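Lenham Pick-and-Place Planner
Progress report for April, prepared for the Ferreira fund
Written by Ikechukwu Ojo

Work done in this period

The new motion planner is now connected to the simulator and runs without manual restarts. We rewrote the grasp selection part, so the planner compares several approach directions before it chooses one. Planning time per request went down from 10 seconds to 3 — this was the main goal agreed with you for the spring.

The perception module from Matenov was also updated. It gives the cube positions in the table frame, and the planner reads them directly. We produced some 2,000 simulated trials with it. The logs are stored on the Cunbridge server and your reviewer has access.

Problems

When a cube lies over the border of the mat, the module sometimes reports it as fully inside. The target pose is then wrong by a small amount. We are correcting the border check now and will repeat the affected trials.

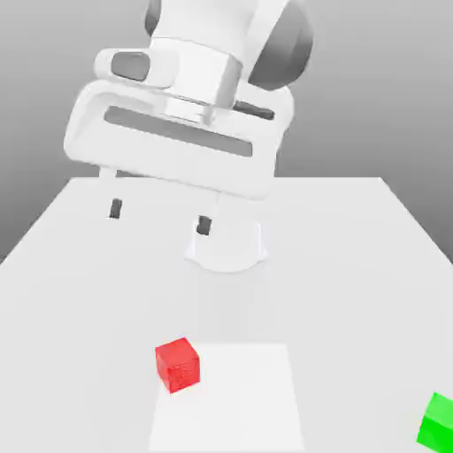

Figure 1. Simulated work cell with open gripper, red cube at the corner of the mat.

Next steps

We will finish the border check, then add a recovery motion for missed grasps. We expect to need 4 weeks for both. The budget is as planned.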